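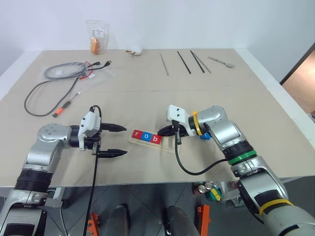
## 3. Collecting the demonstrations

All examples were gathered by teleoperation at the Stirbridge site in June. Two operators (Urbańczyk and Stępień), working in turns, one driving both arms while the other set the table and kept the log. We aimed for short episodes and plenty of them. Final count 416 usable, of which 224 are from the spelling task and the rest from plain pick-and-place.

**Spelling task.** Letter blocks go in a row on a sloping wooden tray, lowercase, so that they read as a short word. Operator gets the word on a card before the episode starts. Both arms are in play: either may place a block, and either may hold the tray. We did not lay down which. Dorota Jakubowski argued for a fixed split of roles (left places, right steadies) and we tried it for one morning, but the drivers found it slow and the resulting paths looked stiff, so the rule was dropped. Those episodes are kept under a separate tag and are not used in training.

**Table.** Left cluttered on purpose. In Figure 1 the table carries bagged items, a screwdriver, chopsticks and a spoon, none of them needed for the word on the tray. Loose cable as well, which the early Drusten set lacked altogether; policies trained on that set tended to treat any dark curve as part of the arm. Clutter was moved between blocks of episodes, not within one.

**Figure 1.** Spelling task, view from the head camera. Left gripper open, right gripper at the end of the tray, letters reading "rob".

**Labels.** Each episode gets a word, an outcome and a free-text note. Outcome is judged by the operator who wasnt driving. A second pass was done by Leokadia Sikora, who saw the video only, and 4 episodes changed label as a result. Blocks sitting slightly out of line still count as a success as long as the word can be read. Blocks upside down do not.

**Discards.** An episode is thrown out if the link to the arms drops, if the operator stops to ask somthing, or if the log entry is missing. Failed attempts are kept. Recoveries too, see Section 5, where they matter more than we expected.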